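How to Hand Wash a Fabric Bag with a Printed Trim

Soft fabric bags pick up grime along the zipper and the bottom fold long before the rest looks dirty. A plain body with a patterned trim needs a little more care than a T-shirt, as dark dye can move into the light parts of the print.

What you need
A sink or basin
Mild liquid detergent (I use Premeck, but any gentle one works)
A soft toothbrush
Two old towels

1. Empty the bag and turn out the pockets. Shake crumbs out of the corners.

2. Test the color. Wet a hidden spot on the trim and press a white cloth on it. If blue comes off, stop and spot clean only.

3. Open the zipper all the way and brush along both sides with the dry toothbrush.

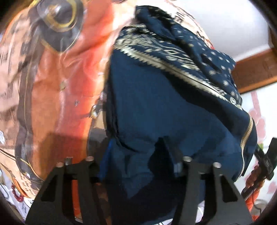

Navy bag with a bandana-style trim and a gold-toned zipper edge.

4. Fill the basin with cool water and add 5 ml of detergent. Push the bag under and squeeze it gently for a few minutes. Don't leave it to soak – dark cloth next to a cream print is where most bleeding happens.

5. Work on the folds with your fingers. Go easy on the trim, especially where it twists or doubles over.

6. Rinse in cool water until there are no more suds. Roll the bag in a towel and press. Don't wring it.

7. Stuff it loosely with the second towel and dry it in the shade with the zipper open. Mine takes overnight in March, less in summer.

If creases remain, iron the bag inside out on low and keep the iron off the zipper.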